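The divided bins, one season later

In the April letter I promised to write again about the grey bins, when we had used them for a longer time. Several readers have asked, especially the ones who keep a store room or a small workshop themselves, and so I will try to answer in good order.

For those who are new to this letter: the Sidby Lending Store lends household things, tools and small parts to people in Sidby and Datville. All that comes back must pass over the sorting table before it goes again on the shelves. Before, we had cardboard boxes for this. They were cheap, they became soft at the bottom, and one of them opened under a load of tap fittings just as Joyce Mollel was carrying it up the stairs. We were finding washers until the summer.

So we bought open bins from Biwott, who were clearing an old parts store in Drisamham. We took 17 of them. Each one has two compartments, a larger one in front and a smaller one at the back, with a dividing wall between. The walls are grey, more blue in some places and more brown in others. The floor is of metal. They are not beautiful, and the floors had scratches already, but they stand well on a table and they do not fold.

How we use the two parts

This took more discussion than I had expected. Gladys Okoth wanted the large part for returns and the small part for problems. By a problem she means a thing that is broken, or dirty, or has lost its label. Rigoberto Cervantes wanted the opposite: he said that the problems need more space, as you have to turn them in your hands and put them down again. We tried both ways, each for some weeks.

Gladys was right, I think. When the large part is for returns, you can empty a whole bag in it in one go, and you see at once what you have. When the small part is for returns, the things pile up, the long ones stick out over the edge, and somebody catches them with a sleeve. Rigoberto still does it his own way on the bin nearest to the window, and we have agreed to let him.

The rule is now this. Everything starts in front. You take one thing, look at it, and either it goes to the shelf trolley or it goes in the back part. Nothing returns from the back part to the front. If you change your mind about a thing, take it out and put it directly on the trolley. At the end of the turn the front part must be clear, but the back part may stay as it is for the next person, with a note.

Bottles and other things that roll

A bottle is the most difficult guest. If you lay it down it rolls, and if you stand it up it falls when the next thing arrives. In the cardboard boxes this was not so bad, the cardboard was rough and a bit sagging. On a metal floor a bottle moves very easily and makes also a terrible noise.

Idrisa Okoth proposed to lay every bottle with its side against a wall, and to put in the other things after. This helps. He proposed also a rubber mat, and we cut one from an old car mat to try it. It stopped the rolling, but small screws hid under it and the crumbs of sand too, and when you lifted a corner everything slid to the middle. We took it out again. If some reader knows a thin mat that does not lift at the corners, please write to us.

Please also close the caps. I know that I have written this before. A bottle of machine oil or of washing liquid, when it has travelled in a bag from Datville on the bus, has often opened itself a little. We ask now that all bottles come back in their own bag, standing, and we wipe them before they go in the bin. There are cloths on the hook beside the sink. The blue cloths are for oil and the white ones for all the rest, and they do not go in the same wash.

The holes in the floor

We did not think of this when we bought them: the floors have small round holes. Possibly they were for bolts in the old parts store. A pencil does not pass, but a small screw does. In the first month we lost some of them in this way, and found them afterwards on the table under the bin, so it was not a big drama. Still, if you sort screws or beads or fuses, put them first in a dish and the dish in the bin. There are 5 enamel dishes on the lower shelf. I would prefer that you do not cover the holes with tape, as the glue collects dirt and is difficult to take off.

For cleaning, the holes are useful. You can brush the dust towards them, lift the bin, and brush the table.

The scratches

Two members have written to ask if we should paint the metal or sand it. My answer is no for both. Paint will come off in pieces with the first spanner, and the pieces will go in the returned things. Sanding makes a nice smooth surface for one week. The dividing wall takes also many knocks, and on several bins it has a dark rubbed place. This does no harm. I run my hand over the edges once in a month to feel if something is sharp, and where I find a rough point I take it down with a fine file. Until now it was necessary on two bins only.

The table

The bins stand on the light wooden table, the one that came from the school kitchen. It has the right height for most of us. Those who are taller than Idrisa can put the bin on two planks, which you find behind the door. Do not pull a full bin over the wood. Lift it, with two persons if it is heavy, or take out half of the things before.

Wipe the table with a cloth that is only a little damp. Last winter somebody left a pool of water there for the night and the wood has still a pale ring. I have rubbed it with oil three times and it is better, but it will not go away fully.

What it has changed

I like to write things down, and so I can give some numbers. Since the bins came into use we have sorted 2,187 returned things. Of these, 194 went in the back part as problems. Most were only missing a label, and Joyce has written new ones in her clear hand. A smaller number needed repair and went to Gwenaël Bouvier, who has the bench in the back room on the afternoons when the store is open. Please do not bring him your own kettle. He is too polite to refuse.

With the boxes I did not keep such a list, so I cannot say to you that we are faster. I have the feeling that we are calmer. One sees the whole contents without digging, and when you leave for the telephone and come back, you know still which things you have looked at and which not.

Small requests before the next letter

The brush with the long hair belongs to the sorting table. It has been in the garden three times.

If you find a thing that you do not recognise, do not guess. Lay it in the back part with a note with your name and the hour. Last month a curtain weight spent several weeks among the fishing things, and the family that needed it had to ask for it twice.

We look for one more person for the evening turn, from six o'clock until eight. The work is light and there is tea. You need no experience, only good eyes or good glasses. Write to Gladys at the store, or leave your name in the book at the counter.

Biwott has told us that they have still a few bins in Drisamham, of the same kind with two compartments. If your own group would like some, speak to me before the end of the month and I can ask for them together with ours, so that we pay the transport one time only. Bring a measure and check your shelf first, for they are wider than one thinks.
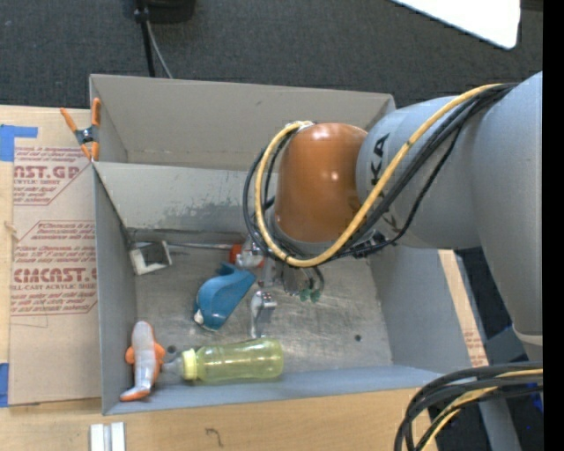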